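大浅盘到底值不值得留?收碗柜收到一半,来问问大家

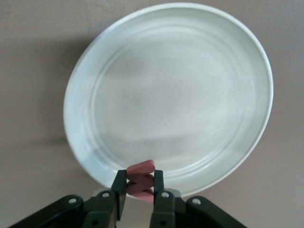 1楼 灰桌布阿苏(楼主)
周末开始清碗柜,清到这种又大又浅的圆盘就卡住了。米白里带一点点灰蓝,盘心有几圈细细的纹,素得很,放在灰褐色的台面上我能看好一会儿。可是它实在占地方,我家柜子一层深度有限,别的碗都得给它让路。当年在Gundow那家店买的,218块,现在想想也不算便宜。大家家里这种盘子是留着,还是送人了?

2楼 Juniper爱煮汤
留!一定要留!我家那只平时装水果,过年蒸整条鱼(鱼尾巴不用折,多体面啊),夏天拌凉面也是它。盘子大,菜一摊开就显得丰盛,明明只炒了两个菜,看着像请客。

3楼 南瓜不削皮
我跟楼上意见不太一样哈。浅盘最怕带汤的菜,端上桌的路上就开始洒,我婆婆做红烧豆腐用过一次,后来再也不许我拿出来。一年用三四回的东西,占着最顺手的那一层,我觉得不划算。

4楼 Juniper爱煮汤
回3楼:带汤的本来就该用深盘呀,这个不能怪它嘛。

5楼 Pieter在阳台
收纳的话可以竖着放。我买的是Javemon的立式盘架,搁在柜子最边上,大盘子插进去,底下垫块旧毛巾,拿的时候也不用把上面一摞全搬开。要注意先量柜子的净高,我头一回没量,门关不上,又跑去退货。

6楼 南瓜不削皮
竖放我也试过,小孩一拉柜门就哐当响,听得我心惊肉跳的。不过楼主家要是没有小朋友,倒是可以试试。

7楼 灰桌布阿苏(楼主)
谢谢各位,看得我又舍不得了。家里没有小孩,只有一只胖猫,它不开柜门。晚上我先去量净高,量完再决定买不买架子。顺便问下,盘心那几圈纹路里要是积了茶渍,你们都拿什么刷?

8楼 Pieter在阳台
小苏打加一点水调成糊,用软毛旧牙刷顺着圈刷,别用钢丝球。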